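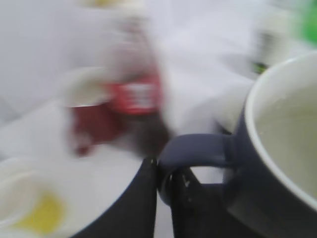
Open day at the Plostwood tableware works, February 2019

The flyer promised "the full journey from clay to cupboard." I drove 39 miles on the strength of that, and I would say we got two-thirds of the journey, with the clay part done mostly by slideshow.

Plostwood used to be three separate potteries. Mivell bought the last of them and put everything under one roof, and the open day is clearly meant to reassure people in town that the roof is staying put. Our group was sent around with Doğukan Gökçe, who runs the glazing side and was the best thing about the visit. He answered what he was asked. When a man at the back wanted to know how much of the range is still formed on site, he said the mugs and bowls are and the dinner plates are not. The slideshow had been a good deal vaguer on that point.

The glazing room is worth seeing. It is smaller than you'd expect and smells like a wet sidewalk. Pieces are glazed in two stages, pale on the inside first, then the outside color, and the hard part is the line at the rim where the two meet. I was told seconds are pulled by eye. I asked what share of a batch gets pulled and was told it "varies," so I can't tell you.

Then the kilns, from behind a rope. One was firing and the other was having its door seal replaced. The board next to it said 458 pieces per load, although whether that means mugs or egg cups makes a pretty big difference.

I had more trouble with the talk on the new Sarıgül line. We heard the word "heritage" a lot for a shape that was drawn up last July. It's a decent shape. The handle on the large mug takes three of my fingers, which most don't, and it doesn't tip forward when it's full. But a family of four buying a set in the shop would be paying for a story as much as a mug, and the story is seven months old.

The shop is called Inside, for some reason, and you have to walk through it to get back to the parking lot. Seconds are on the low shelves along the left wall. I turned over a lot of them and couldn't find the flaw in half, so either the sorting is very strict or the discount is built in. I bought two bowls anyway.

Coffee was free, the cookies were not. Tours left every half hour and ours ran long, so allow two hours if you go. Wear shoes you don't mind getting dusty. The restrooms are back by the entrance, on the far side of the rope, and you can't get to them once the tour has started.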